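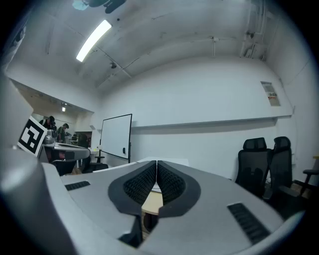

From the perception desk

Release 2 of Trikwood, our pose tracking and labeling tool, went out to everyone on Feb 22, 2024. If your scripts stopped working that afternoon, the config file has a new name and the old one is now ignored without a word of complaint. Fotini Stergiou has been told that a warning would be nice. She is thinking about it.

The main change is in how we recover the gripper's path from wide-angle video. The old solver liked to lose its place whenever the view was mostly plain white wall, and then pick up again a good half meter away, full of confidence. The new one leans on the printed tags when it has them and admits to being lost when it doesn't. Of the 1546 demonstrations we ran back through it, 201 were thrown out. Valentin Wallner would like it known that most of those were not his. The logs would like a word with Valentin.
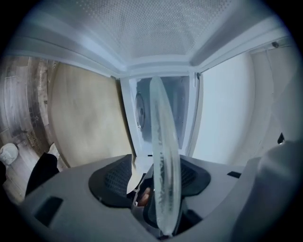 Grip width is the other half of the release, and the half that took until everyone was sick of it. Trikwood used to work out how far apart the finger pads were by segmenting whatever sat between them, a fine plan for a block and a poor one for anything you can see through. Give it a clear, frosty-looking piece held upright against a white compartment, with the darker shapes behind showing faintly through it, and the old model would report a closed gripper holding air. Now we track the two black pads themselves and leave the object out of it. Iraklis Gavalas suggested this in July and has been very gracious about it, roughly once a day.

Still broken: the timeline viewer falls over on clips longer than 2000 frames. Chrysanthi Gkikas has a fix on a branch called "temp", which is older than some of our interns' contracts. Please split long clips for now, and send her the ones that crash anyway.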